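Wednesday, 9:40 a.m.

Reader's notes on the Berlow manuscript, second draft. Karine Fortin sent the whole thing as one file this time, so the chapter numbers match the ones in my margin notes.

The father is better. In the first draft he apologized on every other page, and by the middle I had stopped believing him. Now he goes to the daughter's apartment in chapter 2, sits through dinner, and leaves without saying what he came to say. Keep that. The ex-wife still only turns up to be angry at him. She needs a chapter where he is not in the room.

Chapter 9 runs long. I would cut 2000 words, mostly the drive to Tredano and the phone call with the brother, who says the same things he said at the funeral. Marked in pencil on the printout.

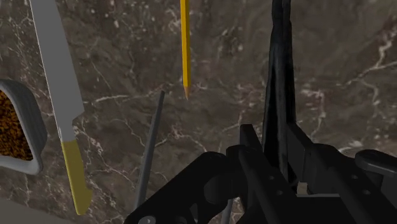 Does the book still need the prologue?

Only the last page of it. The letter has to come before the divorce hearing or the hearing makes no sense, but the rest repeats what chapter 4 does with more life in it. Karine could move the letter to the head of chapter 1 and drop the remainder.

Veerle Van der Linden read the same draft and disagrees with me about the ending. She wants the son's move to the group home on the page. I like it told afterward, in the sister's voice. We left both comments in the file, signed, and Karine can choose.

Small things: the neighbor is Fekance in chapter 3 and Fekanse from chapter 6 on. Tense slips in the hospital pages. The dog is not mentioned again after the move.

To do: type up the margin notes for chapters 10 through 14, send to Karine before the January workshop. Ask Veerle for her copy back.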